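I'd been trying to pin Remedios Sarmiento down for a chat ever since I finished her second novel, Venudby, in one very long night (I regretted it at work, but only a bit!). She finally called me on Sunday, 2019-08-11, with a cup of tea in hand and a dog barking somewhere behind her.

I asked how the book started. "With the ferry," she said. "I had this woman, Halvorsen, waiting for a boat, and I didn't know where she was going. I wrote 104 pages before I found out, and then I threw most of them away."
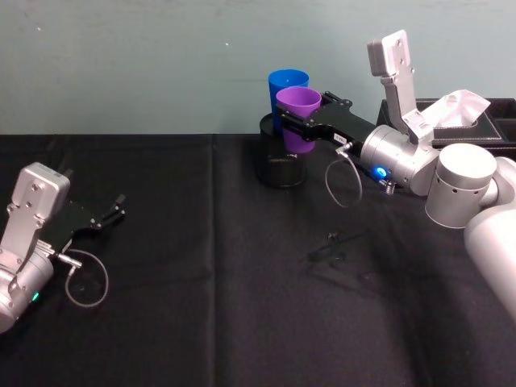

Black cloth on the table, pale wall behind.

Ouch! I'd have cried. She says she did, a little, and then called her friend Lợi Huỳnh, who reads all her early drafts. "Lợi told me the brother was more interesting. I sulked for 17 days and then I wrote the brother."

If you've read it you'll know the brother, and you'll know why I had to ask about chapter 10. Was it always going to end that way for him? She laughed and wouldn't tell me, except to say that her editor at Grakar asked for a kinder version and she tried one. "It was awful. Everyone was hugging." 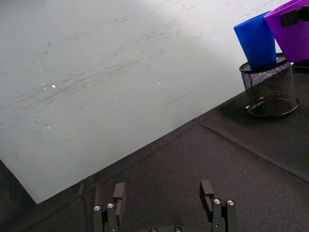

White board, smudges and all.

She writes in the mornings, by hand, and types it up after lunch. No music, but she does allow toast. I asked what's next and she got cagey, then gave me a title anyway: Woltila, a ghost story set in a school kitchen. "It's at about 116 pages," she said, "so ask me again when I've thrown those out."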